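Robotique · Apprentissage par démonstration

Fil de Tincuța Moldovan

1/ Bon, je vous avais promis un fil sur la façon dont on montre une tâche à un robot sans écrire une ligne de trajectoire. Je sors de deux semaines de collecte chez Zitico, j'ai mal aux poignets et je suis ravie. On y va !

2/ Le principe : au lieu de piloter le bras à distance, on prend une pince dans chaque main et on fait le geste soi-même. La pince enregistre où elle se trouve et comment elle s'ouvre. Le robot apprendra à partir de ça, plus tard, avec ses propres bras.

3/ J'ai fait de la téléopération pendant des années (coucou les anciens de Brorville) et j'adore toujours ça. Mais pour soulever un abattant ou passer derrière une cuvette, avoir les bras dans la tâche change tout. On sent quand ça force. Avec un joystick, on devine.

4/ Objectif de février : 200 démonstrations propres sur la salle de bains. On en a fait 269 ! Toutes ne seront pas gardées, on trie encore (les miennes du premier jour, hum, on va dire qu'elles ont une valeur pédagogique).

5/ Ce qui fait une bonne démo, d'après mon expérience : partir d'une position différente à chaque fois, aller lentement à l'approche, ne jamais corriger d'un coup sec. Si on rate, on recommence le geste jusqu'au bout, et on garde la reprise. Le robot doit voir comment on se rattrape.

6/ Le piège classique, c'est de cacher les marqueurs avec son propre bras. On ne s'en rend pas compte, on est content de soi, et au traitement la pose de la pince saute de 12 cm. Kwok a écrit un petit script qui bipe dès qu'un cube disparaît. Insupportable. Indispensable.

7/ Et il faut se placer comme le robot se placera : bien en face, les deux pinces devant soi, le regard vers la cuvette.
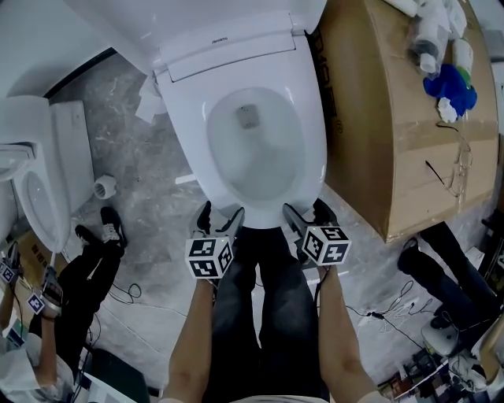 Les deux pinces au bord de la cuvette, un cube marqueur sur chacune.

8/ On me demande souvent si c'est fatigant. Oui ! Au bout de nearly une heure on triche sans le vouloir, on raccourcit les gestes. Du coup on tourne, avec 5 minutes de pause entre deux séries.

9/ Prochaine étape : le transfert sur le bras, à Beltmont. J'ai hâte et j'ai un peu peur. Je vous raconte dès que ça bouge, même si ça bouge de travers.

12 partages · 5 commentaires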